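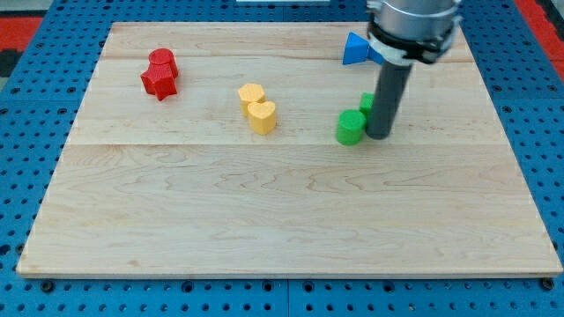

Kenneth Layug told me, before I had even gotten my coat off, that a cutting board is the one thing in a kitchen that gets used every single day and never gets a thank-you. I have thought about it most mornings since, usually while slicing a banana onto the maple board my mother-in-law gave us when we moved into the house on Tiedemann Street, and usually with a little guilt, because I had been treating that board terribly for years.

I had gone to see Layug because the board had started to cup. If you have never owned a cupped board, imagine trying to chop an onion on a rocking chair. Mine teetered every time the knife came down, and I had gotten into the habit of folding a dish towel under one corner, the way people do with restaurant tables, and then forgetting about the towel and wondering why dinner smelled like a damp basement. A neighbor finally told me to take it to the woodshop in Zidside, out past the feed store, where Layug has been gluing up maple panels and fixing other people's for longer than he cares to say.

He turned the board over twice, ran his thumb down the glue line, and asked how I washed it. I said with soap. He asked if I washed both sides. I said of course not, the other side was never dirty, and he gave me the kind of look my dentist gives me.

Wood, he explained, takes on water and gives it up again for as long as it exists. It doesn't matter that the tree came down decades ago. Wet one face and that face swells while the other stays put, and the whole panel has to bend to make up the difference. Do that every night for six years and you get a rocking chair. The cure in my case was embarrassingly simple. He told me to take it home, lay it with the hollow side down on a barely damp towel overnight, then stand it on edge somewhere airy for a week or so and leave it alone. "Leave it alone" was the part he repeated.

I did as I was told (mostly, I did peek), and by the following weekend the board lay nearly flat on the counter. I was so pleased that I drove back out with a coffee cake, and that second visit is really how this article came about, because he had a pot of coffee going and it was raining and neither of us had anywhere in particular to be.

Hard maple has been the favorite for kitchen boards in this part of the country for generations, and the reasons are fairly plain once you've handled a few. The grain is tight, so juices don't sink in as quickly as they do in oak, with its big open pores. It's hard enough to take a knife without turning to fuzz, but it still has enough give to be kind to the edge. Glass boards, which a cousin of mine swears by, will ruin a good knife in a month, and make a sound I can't stand to be in the same room with. Maple also has hardly any taste or smell of its own, and that matters more than you'd expect if you like to cut fruit.

Most boards are made of several planks glued side by side. I had always assumed this was a way of saving money, and I suppose it sometimes is, but a single wide plank moves a great deal with the seasons and is more likely to warp or split. Narrower pieces, chosen with some care, tend to hold each other steady. Layug likes to lay his out on the bench and shuffle them until the colors sit well together, and he will leave them overnight and come back in the morning and shuffle them again. His wife says he has done this with the dinner plates as well.

Then there is oil, a subject on which people are ready to come to blows. My grandmother used whatever she was frying with, and her board smelled faintly of old crayons by the end of every summer. Vegetable oils go rancid in time. Food-grade mineral oil doesn't, and it costs very little at the drugstore. Warm the bottle in a bowl of hot tap water, pour on more than seems sensible, rub it in with an old T-shirt, and don't skip the end grain, which drinks like a camel. Leave it until morning and wipe off what's left. A new board wants this once a week for the first month, and after that whenever it starts to look pale and thirsty. Some people follow with a little beeswax, and I've come around to it, mainly for the smell.

February is the hard month. The furnace has been running since before Thanksgiving, the air indoors is as dry as toast, and small cracks open at the ends of boards that looked perfectly fine at Christmas. Layug says his phone rings more that month than in the rest of the winter put together. An extra coat of oil after New Year's heads off a good deal of it, and so does moving the board away from the stove, where mine had of course been living.

For stains, coarse salt and half a lemon still do the trick. Scrub, let it sit a few minutes, rinse, and dry both sides. Onion smell gives up to the same treatment, though garlic may need a second round. A board with deep knife marks can be sanded at home, starting coarse and working finer, with a wipe of water between grits to raise the fuzz so that you can knock it back down. It takes an afternoon and makes a mess, so do it on the porch.

And please, never the dishwasher. I asked Layug what percentage of the ruined boards he sees have been through one, and he just pointed at the scrap bin by the door and poured me more coffee.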